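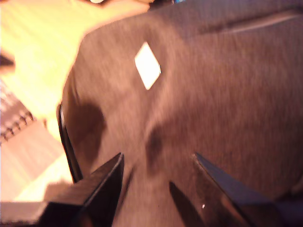

White patch on dark fabric. Photo: Boglárka Kozma

Equipment Review: Moreck Portable Public Address Set

The Oltow Office of Public Events purchased the Moreck portable public address set in January, at a price of $900, to replace rented sound equipment at small outdoor ceremonies. The set consists of two battery-powered speakers, two folding stands, a mixer, and two wireless microphones. This review covers its use at the reopening of Somogyi Square and at the Trurndale choir festival.

Attendance at Somogyi Square was 500. The program included a brass band, a children's choir, three speeches, and a procession that entered from the north side of the square. The band played without amplification. The speeches and the choir were carried entirely by the Moreck set, with one speaker placed on either side of the platform steps.
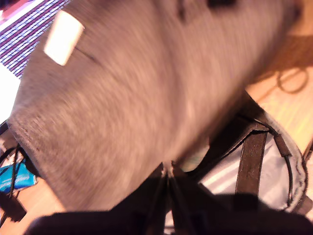
Sound Quality

Speech was clear across the seated area and remained easy to follow at the fountain, 165 feet from the platform. Beyond that point, visitors reported that they could hear the speakers but could not always make out the words. The choir was less well served. High voices became harsh when the main volume was set above three-quarters, and the operator lowered it for the second song.

At Trurndale, where the audience numbered 100 and the courtyard is enclosed on three sides, the same set was more than sufficient. No adjustment was needed after the sound check.

Setup and Handling

Two staff members assembled the set before the 10 a.m. rehearsal without consulting the manual. The stands lock firmly, although the lower collar is stiff and is best tightened before the speaker is mounted. The cables supplied are too short for a platform of ordinary width, and the Office has since bought longer ones.
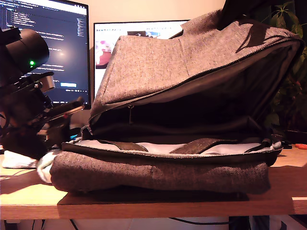 The mixer has four inputs, all marked on the top panel in large print. Organizers who expect to switch between a host, a choir, and recorded music will find this adequate for a program of modest size. A street festival with several bands would require a larger mixer and a dedicated technician.

Battery life was satisfactory. Both speakers ran through the rehearsal, the ceremony, and the closing music on one charge. The wireless microphones performed less reliably. One lost its signal twice during the mayor's remarks, on both occasions when he stepped behind the ribbon stand. A wired microphone should be kept at the platform for any formal address.

Recommendation

The Moreck set is recommended for ribbon cuttings, outdoor readings, and choir performances in small or enclosed spaces. Departments planning events in larger squares should continue to rent. Requests to borrow the Oltow set may be submitted to the Office of Public Events and should state the location and the expected attendance. 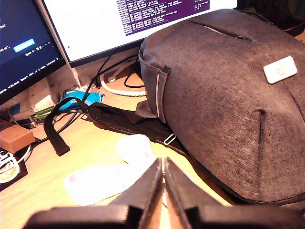

Boglárka Kozma

Program Coordinator, Oltow Office of Public Events. Borrowing departments are asked to return the microphones with their charging cables and to report any fault in writing.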